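Windard Home Forum > Laundry and Fabric Care
Washing red plush with light trim
Started April 8, 2026

pinhook570
I sew Christmas stockings and sell them at the Pukstead market. Red plush body, light fuzzy cuff. I've always put "spot clean only" on the tag, but customers keep asking if they can machine wash them. I'd like to give them a real answer before I order fabric for this year. 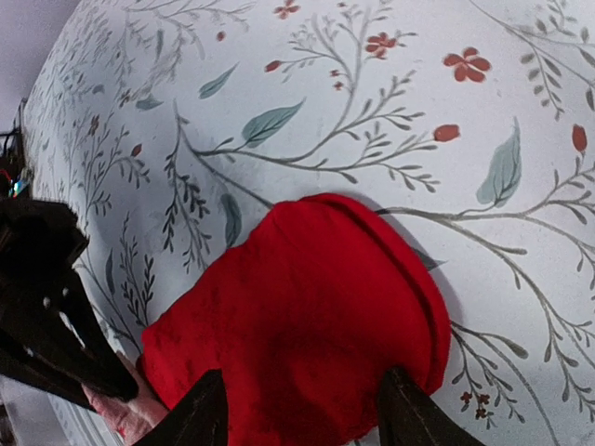
The plush is polyester, bought by the bolt. The cuffs come from a different supplier. My worry is the red going into the cuff, and after that the cuff matting down. I have a Rinaldi front loader with a hand wash setting. Has anyone washed something like this more than once?

mattie_g
Polyester shouldn't bleed much if it was dyed properly. Cold water, gentle cycle, inside out in a mesh bag. I've done it with a red fleece robe for years and had no trouble with the white collar. I think you're worrying too much.

pinhook570
A robe from a store isn't the same as fabric off a bolt. I had one bolt that turned a wet paper towel pink, and it was sold as colorfast. I sent back what I hadn't cut. 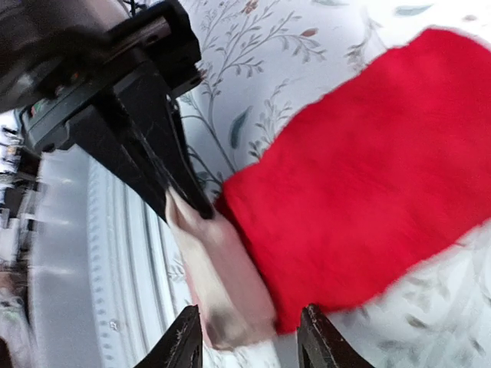

Khadija Samir
Test every bolt, even if it's the same item number as last time. Cut a square, sew a bit of the cuff material to it and wash it 4 times. If the cuff is still the color you started with, change the tag. I wouldn't change it before then.

mattie_g
Four washes for a stocking that hangs on a wall one month a year? One is plenty. How many people are going to wash it at all?

Khadija Samir
The ones with dogs. And they're the ones who'll email you.

rowhouse1341
Agree with Khadija on the testing. What I do:

1. Soak the square in cool water with a little Vindus liquid for an hour. Look at the water against a white bowl.

2. Press it between two white cloths and leave it overnight, with the plush touching the cuff piece. A lot of transfer happens while it's sitting damp.

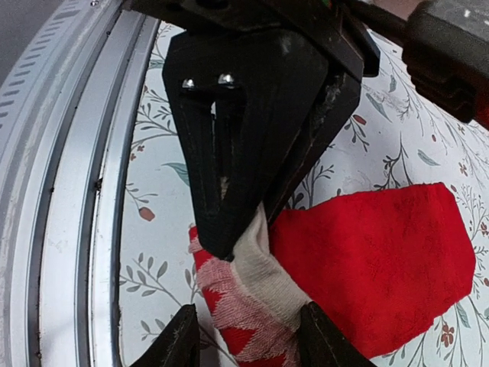 3. Air dry flat, then brush the cuff with a soft baby brush. No dryer. Heat is what ruins the pile, and I've never gotten a matted one back.

mattie_g
I use the dryer on no heat and it fluffs up fine. We can disagree on that one.

pinhook570
Thanks, all. I'll do the squares in June when the new bolts come. Until then the tag stays the way it is. I may try a different cuff too. 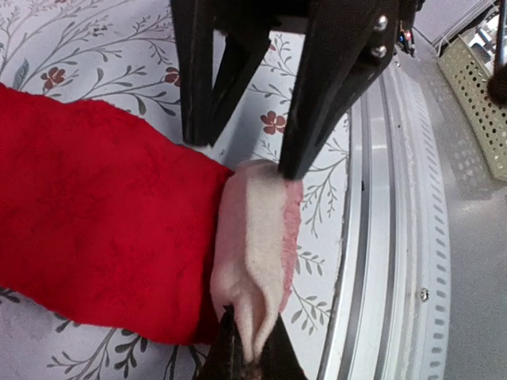 Red plush, pink-and-white cuff

rowhouse1341
Try the overnight step on that cuff first. Pale pink can hide a little transfer, so keep an unwashed scrap to compare it with.

pinhook570
Will do. I'll post the results in this thread.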